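Open Day at the Kondari Workshop, Stanside
October 10, 2018

Kondari opened its Stanside workshop to visitors for one afternoon, and up to 200 people came through. Odair Lins and Fatemeh Vahidi ran the demonstrations of the hand-held grippers. Groups went in by the side entrance, heard a short talk, and then walked the floor while the staff carried on working. Photos are by Ezekiel Dunleavy.

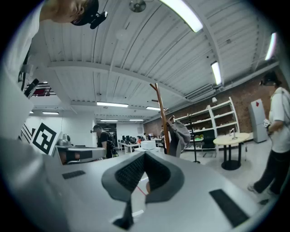 On the workshop floor, with a hand-held gripper up close. The padded fingertips have a black mesh lining, and the thin red line is from a laser. Headsets were worn at several spots in the room.

Most questions were about the grippers. Visitors asked how hard the fingertips press, how long the pads last, and whether a left-handed person can use one. (Yes.) Gaspard Fleury answered these at the end of each tour and handed out a one-page sheet with the main parts labeled. We printed 63 copies and ran out before the last group, so the sheet is now at the front desk for anyone who missed it.

Adalberto Bezerra gave the talk on recording and sorting the day's work. His slides will go up on this page when he has cleaned them up.

Thanks to the Barros bakery for the rolls and coffee. The next open day will be in August at our Drerkthorpe site. Parking there is limited, so please take the bus if you can.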